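4.2 When to stop an episode, and who gets to say so

We went into this thinking the hard rules would be the ones about force limits. Nope! The rule we argued over the most was a dull one about blurry wrist views (I've still got the email thread, it's long). Our first draft, borrowed loosely from the Zenside handbook, told operators to throw out any episode where the wrist camera smeared during an approach. We ran with that until October and it was eating our data, mostly on woven and slatted containers, where you have to get in really close.

So we rewrote it. Under the current rule, a smeared view is fine as long as both fingertips can be made out and at least one edge of the container is sharp enough to follow. Figure 7 passes: the handles on the left are badly blurred, but the rim between the open fingers is clear.

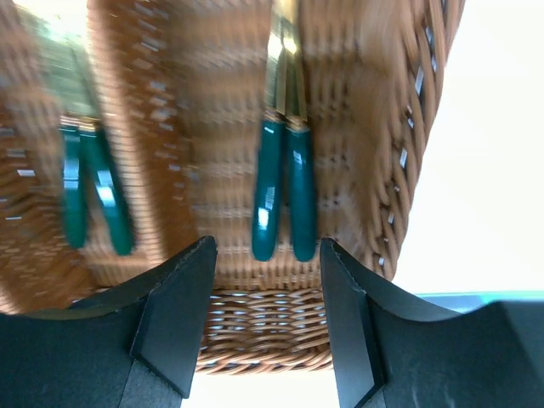

Yolanda Giraldo wrote back on our draft that a rule like this puts too much on the operator, and that "sharp enough" will mean one thing on Monday morning and something else by the end of a shift. She'd rather see a fixed threshold, checked by software, with the operator allowed to overrule it in writing.

Fair point, and we took half of it. Of the 1239 episodes we went back over, 861 were kept by both reviewers, Rosaura Arango and me, without any talking. For the rest we now ask for 2 signatures and a short note. We haven't set a threshold yet, and I'd want to try one on the Clevholm arm first before putting a number in print.

Figure 7. Wrist view at a wicker basket, fingers open, kept under rule 4.2.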